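Small Things in Their Places: A Gallery

Welcome to the tidying page! We started this gallery in November, when the Grindden reading room got its new tables and all of us suddenly noticed how many little things live on them. It has grown a bit since then (as these pages do), and I've been adding to it whenever a table looks worth keeping. Click through slowly, there's no hurry, and if you'd like to send one in from your own desk, the Chauke front office takes them until 3 in the afternoon.

The last table, before clearing

Glasses are the thing I worry about most, having sat on two pairs of my own, and so I'm forever telling people to put them away first and fuss over the rest later. I was so pleased to see the black-framed pair already lying in its gray case, with the soft lid still folded open and the pink and blue plates waiting off to the right. Plates can wait! A crumpled tissue can wait too, though please not until the next morning. The pens and tools stand up in their black cups, and I'd leave them just as they are.

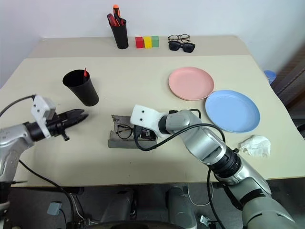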